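## 4. Preparing your prayer corner

1. Choose a quiet place and put the Mimmont prayer book there the evening before.
2. Switch off your telephone. Sit for 10 minutes before you read.

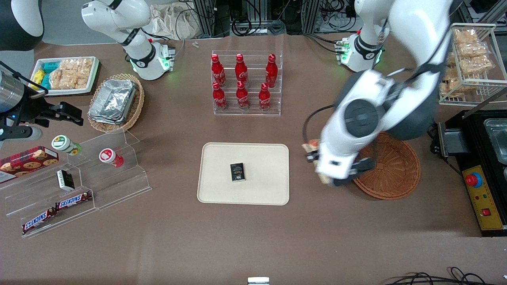
What if my thoughts wander during the silence?

Return slowly to the first line of the psalm and continue from there.

3. Read one psalm aloud, then write two or three lines in your notebook.

**Caution:** do not fast on your first day — drink water often.
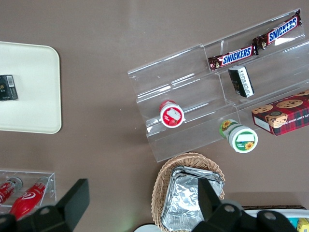

Kazimiera Brzozowska: I read the psalm twice, and the second time I go much slower.

**Note:** the readings for December are in section 2.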